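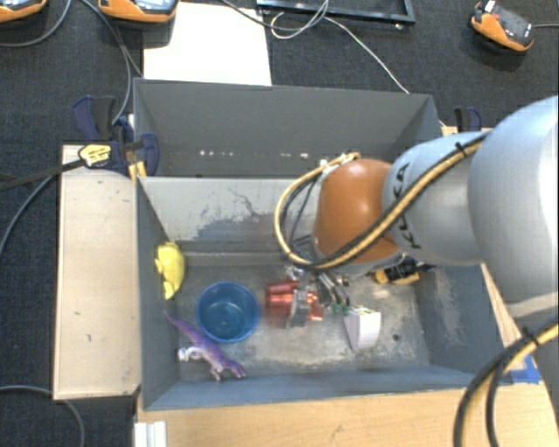
Lâm Mạc
Teaching assistant, bin picking project

Workshop notebook, 9 December 2024

Student project, cell 2. Present: Tainá Arruda, Jörg Heitmann, self. Jucélia Teixeira joined for the second half.

Aim for the session: get the pick and transfer cycle running on mixed objects, front bin to rear bin, with the students' own grasp selection. Up to now they have only used the taught positions from July.

Set-up. KUKA arm, two grey bins side by side along their long edge, bar clamps on the bins. Front bin loaded with the toy set: blue bowl, purple dinosaur, the yellow toy with the fins, white wedge, the shiny red ribbed piece and so on. Rear bin is the target and starts empty. Joint speed limited in software. Tainá checked the limit before each run and signed the sheet.

Clamps. The front bin crept during last session's runs when a finger touched the wall on the way down. Re-clamped at the corner where the two bins meet and repeated the same approach by hand. No movement at the rim that I could measure. Leave the clamps where they are. If anyone has to take them off, the bin origin must be taught again, and the old values in the Iltimcombe folder are not to be trusted.

Runs. 57 attempts logged in total. Notes by object:

Red piece. Depth data poor on the shiny surface, with holes along the ribs. The planner fills these with the floor height and goes too low. Jörg added a minimum height above the floor as a stopgap. It works but it is not a fix.

Bowl. Grasp on the rim is fine when the bowl is upright. The candidate list still includes points on the inside base, which make no sense for a two-sided grip. Filter by surface normal.

Dinosaur. Lying on its side it is picked by the body. Tail grasps score too highly and the toy swings on the way over. Tainá wants a penalty for distance from the centroid. Agreed.

White wedge. Slips from the curved side. Try the flat edge first.

Cables. The loop at the wrist is generous, but joint 6 should still not be allowed to wind past its present soft limit. The students asked for more range to reach the corners. Refused for now. Better to rotate the grasp by half a turn, which Jörg will add as an option in the planner.

Logging. The buffer is set to 3,000 samples and overwrites the start of long cycles. Jucélia to write to disk per attempt. File names to carry attempt number and object, no spaces.

Report. The group's draft for the Grandlow round still quotes success rate over all objects together. Asked them to give it per object, and to say what counts as a success. My definition: object released inside the rear bin with no manual help. Thaís Arruda will read the next draft.

To do before next session:
Surface normal filter (Tainá)
Half-turn option (Jörg)
Per-attempt logging (Jucélia)
Check gripper finger screws, torque value is on the inside of the cabinet door (me)
Ask Tremano whether the matt spray comes off plastic

Arm parked and drives off at the end. Key returned.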